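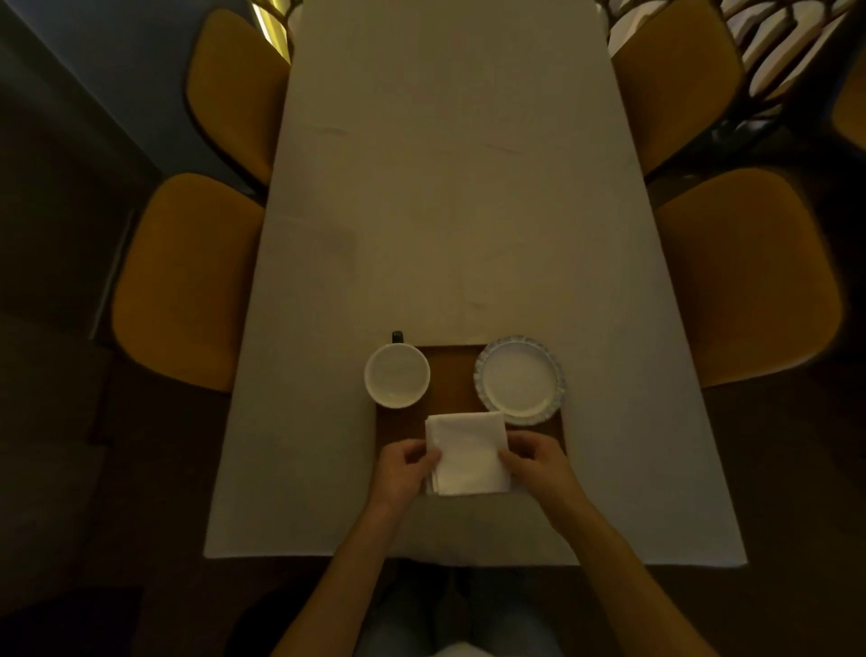

The long table at Medve, with its mustard-yellow chairs and white cloth.

Rhodri Eynon has run the dining room at Medve for nine years, and he still can't walk past a table without tugging at the cloth. "My gran in Cikton was just the same – she'd get up in the middle of pudding to do it!" he told me, laughing, over a very welcome pot of tea.

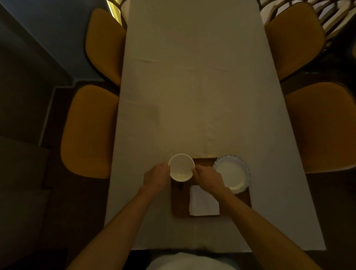 "I like everybody to have their own little place," he went on, "a bowl, a plate, a napkin folded square, and then plenty of room for elbows." He learnt that from Attila Nyitrai, his first boss.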